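Balogh Seed Swap: your questions answered

Last updated 18 December 2025

We get a lot of lovely emails in the run-up to the swap, and plenty of them ask the same things, so we've put the answers in one place. Have a read before you write in. If yours isn't covered, please do still write – we love a seed question!

What is the Balogh Seed Swap?

A winter get-together for anyone who grows things, or would like to. You bring seed you've saved or have left over, put it out on the tables, and take home something you haven't grown before. Last time 164 people came through the doors and 1,117 packets changed hands, which still makes us grin.

Where is it held?

In the long room at Jaltby Hall. Come in by the side door next to the bike racks, as the front one sticks in damp weather. The floor is level all the way through and there's a loo with wide access on the left.

Do I have to bring seeds to take seeds?

No! If it's your first year, come with empty pockets and go home with full ones. We only ask that you save a bit of something over the summer and bring it next time. Even one envelope of runner beans makes a difference.

What sort of seed can I bring?

Vegetables, herbs, hardy annuals, perennials, grasses, all of it. Open-pollinated seed is best. Seed saved from F1 hybrids won't come true, so if you want to share it, mark it clearly and let people take a gamble. Please leave at home anything invasive (Himalayan balsam turns up every year) and anything you can't identify. Shop-bought packets are fine, opened or not, if they're still in date or only a year over.

My squashes may have crossed. Can I still bring them?

If you grew two kinds of the same species near each other, the bees will have been busy. Crossed squashes and courgettes can now and then turn out bitter, and very bitter ones shouldn't be eaten, so we don't put them out. Peas, French beans, lettuce and tomatoes mostly pollinate themselves and are a brilliant place to start.

How dry does the seed need to be?

Drier than you'd think. A bean should shatter when you hit it with a hammer; if it squashes, give it another fortnight somewhere airy. Don't use the oven or the top of a radiator. A saucer on a shelf in a cool room does the job nicely, and a jar with a spoonful of dry rice in the bottom will finish it off.

How should I pack and label them?

Small paper envelopes, please, folded over and taped. Plastic bags sweat. Write the plant, the variety, the year you saved it and anything useful you noticed, such as "sulked until July, then went mad". We keep 50 spare envelopes at the door, and they go fast.

How many seeds go in a packet?

Enough for a household. Ten or twelve beans, a pinch of lettuce, six squash seeds. If you've got a great heap of something, split it up before you come – one year a single jar of poppy seed took half the morning to share out.

How do you keep it all in order at home between swaps?
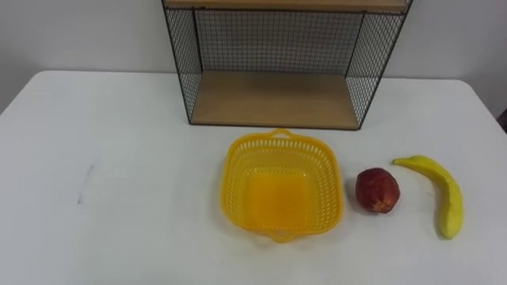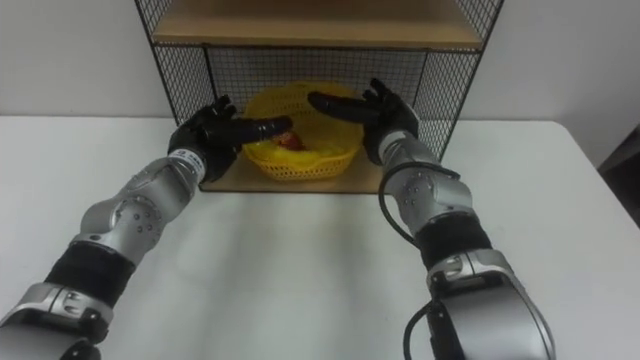 We sort by sowing month, and it has changed our lives a little. Everything for early spring lives together, then late spring, and so on through to the broad beans and garlic in November. You don't need special kit: an open wire mesh shelf and a yellow plastic basket will do for a whole season's envelopes, and the mesh lets the air move, so paper stays crisp. Keep it out of direct sun and away from the kettle. Peas and beans usually last three years or more, tomatoes often longer, but parsnips really want to be fresh every time.

Can I swap plants, tubers or cuttings?

Dahlia tubers and seed potatoes cause us trouble with disease, so no to those. Rooted cuttings of herbs and pelargoniums are welcome on the table by the stage.

What is the Susov bean everyone talks about?

A climbing bean with fat, speckled seeds that has been passed around this swap since the first year. It's cheerful, it crops like mad and it makes a wonderful stew. Get there early, as the bowl empties quickly.

Are children welcome?

Very much so. There's a potting corner where they can sow a broad bean in a newspaper pot and take it home.

Can I help spread the word?

Yes please! We have 400 leaflets printed, and you can pick up a bundle from the café at Poster Yard. A few in a library, a surgery or a school porch would be just the thing.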